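Keeping the needle drivers honest at Grustel

21 Jan 2023

Raghda Zein has heard the pitch for automated suturing many times and she isn't sold on it. What she does believe in is cleaning. She looks after the two-arm suturing cell at Grustel, a training and test shop, and most of her week goes to the tools on the ends of the arms.

"People ask me when it's going to replace a surgeon," she says. "I ask them if they've ever tried to get grit out of a serrated jaw."

The cell sews on pink practice pads with black thread. Her first check is always the pivot screw on each driver. If it backs out even slightly, the jaws close out of line and the needle rolls. The maker's manual says to look at it every 2000 closures. Zein doesn't trust that number.

"Whoever wrote it was closing on nothing," she says. "Close on a steel needle all day and see what you get. I had one start slipping at 1138. I check at the start of every shift now, and I write it down."

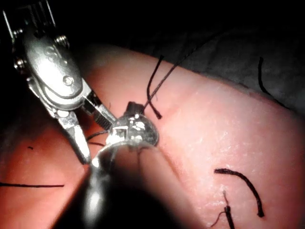
She is just as doubtful about grip force. The supplier, Nalteo, ships the cell with a single setting for needle and thread. Zein keeps two. A curved needle wants a firm hold or it turns in the jaws when the tip meets the pad, but the same squeeze on bare thread can chew it up, and then the knot breaks on the second throw. The change took her most of July, and she had to argue for it.

Hadi Twal, who signs off on her hours, was the one she argued with. "I thought it was fussing," he says. "I still think some of it is fussing. We do throw away less thread."

How much less? Neither of them would give me a figure. Zein says any figure would be junk, given that they switched pads in the same month.

Then there are the wrist cameras. Each pad change means checking the views again, and a tool parked too close to the lens turns into a big blur over the work. She has a fixed routine: wipe the lens, bring both tips to the pad, pull a strand between them and look for sag. "The screen will tell you it's calibrated. It told me that with a bent jaw on."

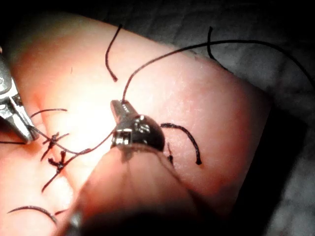
Thread held taut between the two grippers, with two tied knots on the pad.

I asked whether the knots are any good. She shrugged. "Some are. I pull on them with my fingers. There's a score the software gives, and I've seen it love a knot that came apart in my hand."

She has 3 spare drivers in a drawer and wants more. Twal says the money isn't there this year. The worn ones go back to Nalteo for new jaws, and Zein inspects those too when they return.

"One came back with the screw loose," she says. "From the factory. So I check."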